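Zungate school uniform and clothing exchange to open for a second winter

19 Nov 2021

For immediate release

Families in Zungate will once again be able to swap outgrown school clothes, coats and everyday wear free of charge this winter, as the Cirside Clothing Exchange opens its doors for a second year running and, we are very happy to say, in a rather bigger space than last time.

The exchange began as a small rail of jumpers and pinafores at the back of the Cirside community rooms, and it has grown in a way that has surprised and touched everyone who had a hand in it. Over the past year 1156 items found a new home through the scheme, from christening cardigans to a full set of cricket whites, and there were a good many mornings when people were queuing along the path before the kettle had even boiled.

The idea is as simple as it ever was. Bring what your family has outgrown, washed and in decent order, and take home what you need. There are no tokens or points to keep track of, and you are every bit as welcome if you have nothing to bring. 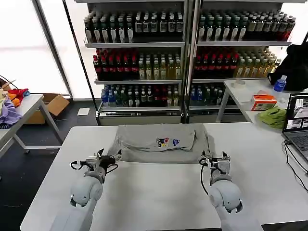

A grey T-shirt with a small colourful print, part folded on a white table.

Eirlys Prothero, who founded the exchange, said: "I had three children in the same school and a cupboard full of good clothes that none of them could get into any more, and I thought, there must be a family down the road who could do with these. There was, of course, and they had a bag of things waiting for somebody else. I still get stopped in the street by people telling me their little one is wearing a coat that has been through half of Varoler Road, and it cheers me up every single time."

This year the exchange will have a corner for teenagers and grown-ups as well, after a great many kind requests from parents who were rather wistful about walking past all those lovely small clothes. Plain T-shirts, sweatshirts, work trousers and warm layers are especially wanted, as are school shoes with plenty of life left in them.

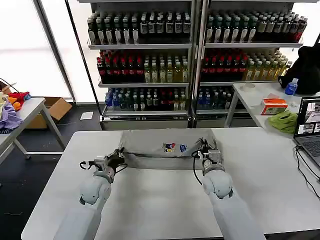

What sort of condition do clothes need to be in?
Clean, dry and fit to be worn straight away; a missing button or a dropped hem is fine, and our mending table will gladly see to it.

The mending table is run by Bastos, the family haberdashery in the market arcade, which is giving thread, zips and name tapes as well as a good deal of its staff's time. Anyone who would like to learn how to darn a sock or turn up a pair of trousers is invited to pull up a chair, and beginners need not feel at all shy about it.

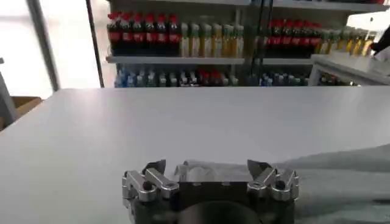 There will be tea, squash and home-made cake too, with the usual plate set aside for anyone who can't have nuts. Money put in the cake tin goes towards new socks, tights and underwear, which the exchange buys in packets and hands out quietly to anyone who asks.

Sessions will run every fortnight until the end of February, with a short break over Christmas. Each lasts roughly 2 hours. Donations may be left at the Cirside reception desk during opening hours, but please don't leave bags outside the door overnight, as last winter's rain made short work of several very nice blazers.

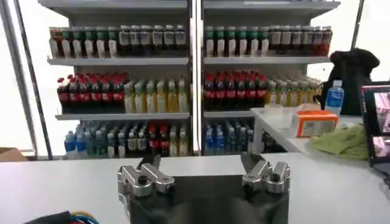

White shelving stocked with bottled drinks, beyond a long white table.

To offer help at a session, or to ask for a particular size or school badge to be put by, please speak to Eirlys Prothero at the Cirside community rooms, Varoler Road, Zungate. Interviews can be arranged through the same desk, and reporters are very welcome to come along and bring a bag of their own.

ENDS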